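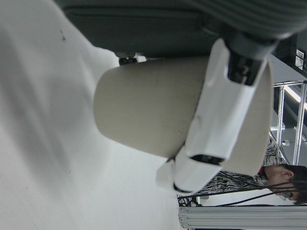 Robot Learning Lab Course
Handout 4: Learning to grasp from the wrist view
Instructor: Thư Huỳnh
Handed out 9 Sep 2021

Read this before the lab session. Sections 1 to 3 are background, section 4 is what you will run, and section 5 is what you hand in.

1. The question

A robot that picks things up has to decide where to put its fingers and when to close them. The older way is to split this into stages. A fixed camera finds the object, a program works out its position and angle, a planner picks a grasp, and the arm drives there. Each stage passes its errors to the next. If the camera is off by a small amount, the planner has no way of knowing, and the fingers close in the wrong place.

In this unit we use a different method, called behavior cloning. A person guides the arm through the task many times. We record what the cameras saw and how the arm moved. Then we train a network to produce the same motion from the same kind of view. There is no separate model of the object and no planner. The network takes in images and the arm's joint readings and puts out the next short stretch of motion.

The question for this handout is narrower: how much does a camera at the wrist help, compared with a fixed camera alone?

2. Why the wrist view matters

A fixed camera sees the whole work area, but it loses the important part at the worst moment. When the gripper comes down on an object, the arm is often between the object and the lens. The last stretch before contact is then close to blind.

A wrist camera moves with the gripper. The fingers stay in nearly the same place in every image, and the object grows as the arm comes closer. The network can learn a simple relation: if the object is too far to one side of the fingers, move that way. This relation holds wherever the arm happens to be over the work surface, so fewer demonstrations are needed to cover it.

There are costs. The background swings around as the wrist turns. People, posts and lights come into view from odd angles and leave again. A large object held close to the lens can hide most of what is behind it, so the wrist view is poor at judging where to set the object down. And if all the demonstrations are recorded with the same things in the background, the network may come to depend on them. This last problem is called spurious correlation, and you will test for it in section 4.

3. Round objects

Cups, tubes and other round shapes are useful test objects because they punish small errors. A flat-sided box lines itself up with the fingers when they close. A cylinder tends to roll or turn if the fingers meet it off center. Lying on its side, it also has a clear long direction, and the gripper has to be turned to match.

Thin-walled objects add a second difficulty. Closing too hard bends the wall. Closing too gently lets the object slide. The images alone do not tell the network how hard the fingers are pressing, so we also give it the finger opening as a number at every time step. Where a person would feel the wall give, the network has only that number and whatever change of shape it can see.

Expect these kinds of failure:

Early close. The fingers shut before they reach the object. Usually the training set has demonstrations where the operator closed while still moving.

Off-angle grasp. The gripper is over the object but turned the wrong way. This is common when most of the demonstrations used one orientation.

Hover. The arm stops above the object and makes small movements without going down. The network is averaging between different ways of doing the task. Operators often pause at this point, and the network copies the pause.

Push. One finger touches first and moves the object along the surface.

Write these names in your log exactly as given, so that results from different groups can be compared.

4. Procedure

The training data is the Dredora set, recorded on the arm in the Ormsby room. It has 81 demonstrations of the same task: pick up a cylindrical object and hold it clear of the surface. We removed none of the poor ones. Some include a second try after a missed grasp, and these are worth keeping - they show the network how to recover.

You will train 2 policies. Policy A uses the fixed camera and the joint readings. Policy B uses the same inputs plus the wrist camera. Keep the network size, the learning rate and the number of training steps the same for both. The scripts on the Fedard machine already do this if you leave the config file alone.

Then run each policy on the arm for 40 trials. Use the start positions on the printed sheet, in the order given, and use the same sheet for both policies. Stop a trial after 60 seconds and mark it as a failure. A trial counts as a success only if the object is off the surface and stays in the gripper until you end the run.

Before every trial, check that the cables have slack at the wrist through its full turn. Keep one hand near the stop button whenever the arm has power. Keep your head and hands outside the rails while it is moving.

For the background test, choose ten start positions from the sheet and run Policy B again with the room changed. Turn off one of the lights, or have a group member stand somewhere else. Do not touch the object position or the work surface. If the success rate drops, save the wrist video from the failed trials and look at what is behind the object.

Note on the loss curve: a lower validation loss does not reliably mean more successful grasps. The loss is averaged over all time steps, and most of these are free motion, which is easy. The few steps around contact decide the trial and hardly show up in the average. Choose your checkpoint by running it on the arm, not from the plot.

5. What to hand in

One report per group, four pages at most. Include a table of successes and failures for both policies, with failures sorted by the names in section 3. Give the start position for every failure. Say whether the failures of A and B fall at the same positions. If they do, the cause may be reach or the training set, and the camera is probably not to blame.

Include the background test even if nothing changed. Do not report a difference of one or two trials between policies as an improvement. With this many trials, it could easily go the other way if you ran them again.

Reports are due in the first week of October. Upload them to the Eltidport course page together with the trial log. Video files stay on the lab machine; give the folder name in the report.

Optional reading for next time: the notes on predicting several motion steps at once, sections 1 and 2. They deal with the hover problem.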